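4. Kitchen task: first run

Before you start, read section 3 about the emergency stop. The Tinero program must be closed on the other computer.

1. Switch on both arms and wait 79 seconds.
2. Set the speed to 100 in the menu "Practice".
3. Press Home. Keep your hands away from the table. 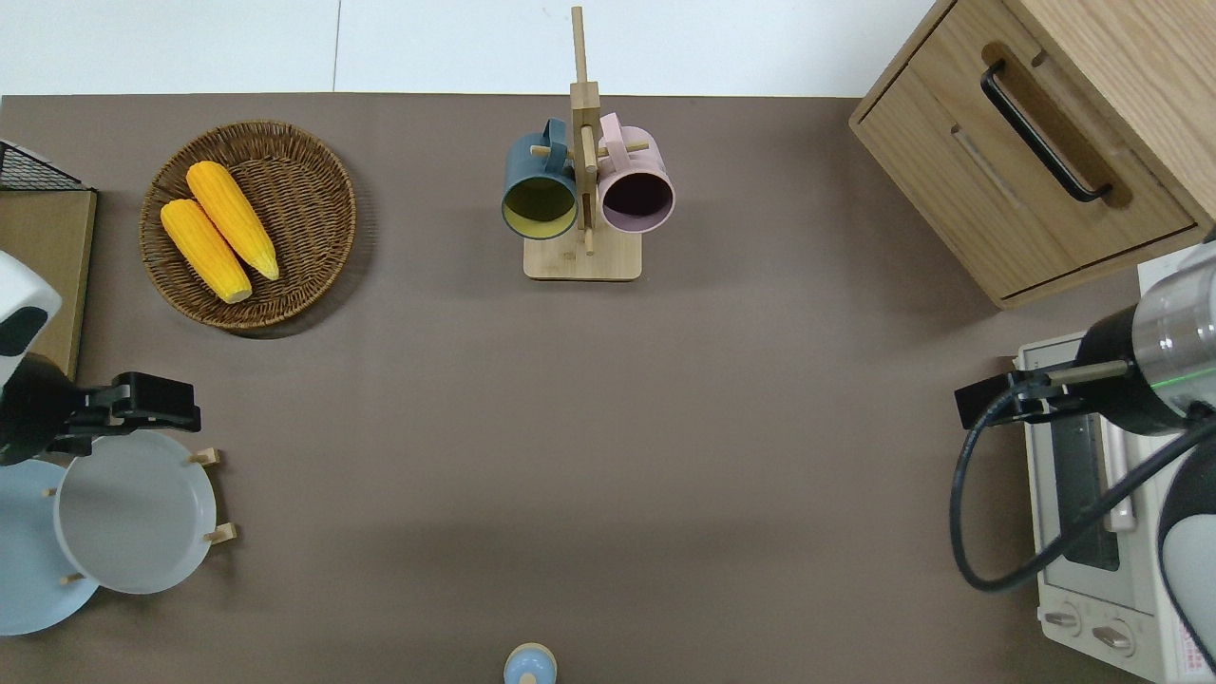 The club gives points only for mugs which stay on the stand until the end of the run. Each team places the objects by itself before the start. Hang the two mugs on the pegs by their handles, one at each side of the post, and put the corn in the round basket.

Caution: do not pull the cable when an arm is moving. If it is caught, press stop and call Krisztina Lakatos.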